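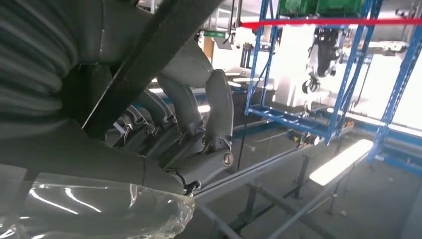
The Curach is a power bank with its own cable built in, and Grovine opened preorders for it this morning. The cable folds into a slot on the side, so you don't have to carry a separate one. My first question with anything like this is what happens where the cable meets the body. Robot arms get a thick ribbed sheath for that kind of job, like the gray one curving down the arm up top, and the Curach has a small version: a short ribbed collar that lets the cable bend in a curve and keeps it from folding sharply at the joint.

2025-04-09, for anyone reading this later. Prices and ship dates on these things tend to move.

I had a preproduction unit for two weeks. Grovine lent it to me and it goes back on Friday. They didn't see this thread first and they aren't paying for it.

The basics. It charges a phone at 18 watts over the built-in cable. There is one extra port on the bottom edge for a second device or for charging the bank itself. With both in use, the speed drops on each. The product page does mention that, but you have to open the specs tab to find it.

18 watts is not fast by current standards. Plenty of plain power banks do more for less money. If speed is what you care about, you can stop reading and buy one of those.

What you are paying for is the cable. I have a drawer of power banks and I never have the right cable with me when I need one. With this I always did. That sounds like a small thing and for me it was most of the appeal.

Cable length is the main complaint. It reaches from a jacket pocket to my hand, with the bank in the same jacket. It does not reach from a backpack to my hand. On the train I ended up holding the phone and the bank together, stacked, like a very thick phone.

I asked Grovine about a longer one. They said a longer cable would need a deeper slot, and a deeper slot would mean a smaller battery. Fair enough. I would still take the trade.

Size: it fits in a front jeans pocket, but you will know it's there. The corners are rounded and the finish is matte. Mine picked up one scratch from keys. No creaks when I squeezed it.

The battery display is five small dots. No percentage. The Juhl bank I normally use has a number readout and I missed it every day. Three dots can mean enough for a full charge or a good bit less, and you find out by plugging in.

Since people will ask, the Juhl is the obvious thing to compare it with. Also has a built-in cable, but it's a loop that doubles as a carry handle. The Juhl is heavier, charges faster, and has the readout. The Curach is slimmer and the cable stows flat. I prefer the Curach in a pocket and the Juhl in a bag.

The slot is well made. There's a magnet at the tip, so the connector stays put when it's folded away. It never came loose in my pocket. Getting it out takes a fingernail. If you keep your nails very short, try one in person before ordering, if you can find a store that has it.

Lint is a problem. The slot collects it. I cleaned mine out with a wooden toothpick and it was full again a few days later. A little door or flap would have helped.
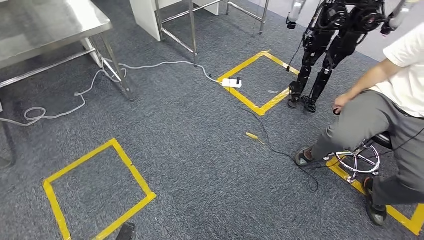
Yellow tape squares on gray carpet.

Heat. It gets warm when it's charging a phone and being charged at the same time. Warm enough to notice through a shirt pocket. I never had it shut itself off and I never had a warning on the phone. In normal use, with only one thing going on, it stayed close to room temperature.

It worked with everything I plugged into it: two phones, a pair of earbuds, an old e-reader. The earbuds needed low-current mode, which you turn on by holding the button down until the dots blink. If you skip that step, the bank decides nothing is connected and turns off.

There is an app. You don't need it. It shows the battery as a percentage, so the hardware clearly knows the number. It also wants an account and your location. I made an account, looked at the percentage, and deleted the app.

On repair: the cable can be replaced, but not by you. Grovine says you mail the unit to their service center in Miltness and they swap the cable and collar together. The first swap is free inside the warranty. After that there's a fee, and they haven't published it yet. I asked twice.

Warranty is 12 months. For a product where the moving part is the whole point, I'd like to see longer.

I can't tell you how the collar will hold up. Two weeks isn't long enough to learn that. I folded and unfolded the cable many times a day and I see no wear, no whitening on the ribs and no gap where it meets the case. Ask me again in the fall.

Shipping is listed as September for most orders. Grovine's last product went out late, and the updates to buyers were thin. It did arrive, and mine still works. Keep that in mind if you need this for a summer trip, because you won't have it.

Colors are black, sand and a dark green. I had the black. I'm told the sand one shows dirt along the slot, but I haven't seen it myself.

Would I buy it? At the preorder price, yes, for the pocket use. At the full price I'd wait for a sale or get the Juhl. If they add a number readout to the next one I'd pay full price for that.

Replies are open. If you want something tested before Friday, ask soon. I can't do a drop test on a loaner, so please don't ask for that one.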